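Workshop assistant wanted for wooden kitchen boards (part time), Follton

We are Illa, a small workshop in Follton. We make and repair wooden boards for kitchens: chopping boards, bread boards and the big thick boards which are used as a worktop. Since June we have more orders than two persons can do, so we look for one more person to join us.

The post is for 16 hours in the week. You can divide them over mornings or afternoons, but we ask that you are here at 2 o'clock on the delivery days, when the finished boards go out to the shops. Later it can become more hours if we are both happy with it.

What you will do

Most of the work is with the surface. You sand the boards, first with coarse paper and then finer, you clean the dust away and you put the oil. You look at the seams between the planks and tell us if one is open or if you feel a step there with your finger. You also pack boards for transport and write the labels. Some customers send back an old board with knife marks and black spots, and these we make flat again and oil one more time.

You will not work with the big saw in the first months. Mieczysław Kozłowski does the cutting and the gluing, and he will teach you this later if you wish to learn it.

What we ask

You have patient hands and you like to look at a thing closely. Experience with wood is welcome but it is not necessary. You can lift a board of 28 kilos together with a colleague. Please tell us before if you have an allergy to wood dust or to nuts, as one of our oils is made from walnuts.

You do not need perfect English. In the workshop we speak it with several accents.

About the wood

Our largest boards are made from light maple, in wide planks which are glued side by side.

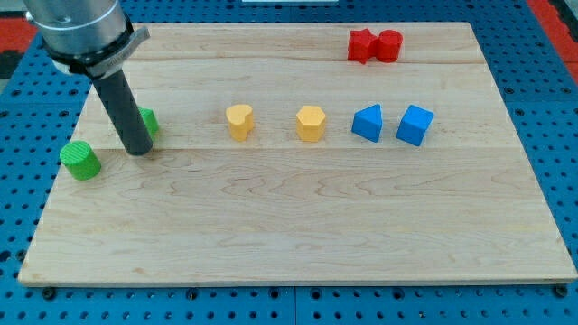 Maple has a quiet colour, and so each mistake in the sanding is easy to see, especially across the grain. In the first weeks you will practise on offcuts until your eye gets used to it. After maple we also give you beech and oak, which are more friendly for a beginner.

What we offer

A contract from the first day, paid holidays, work clothes and good masks. There is a small kitchen where we eat together, and you may take home one board of your own making each year. Bus 28 stops in front of the gate.

How to apply

Write a short letter, by hand or by computer, and say which hours are good for you. A photo is not needed. Send it to Tiburcio Huerta, Illa, PO Box 1402, Follton, or bring it to the workshop before noon. We answer every letter, and we invite you for a paid trial morning if we think we can work well together.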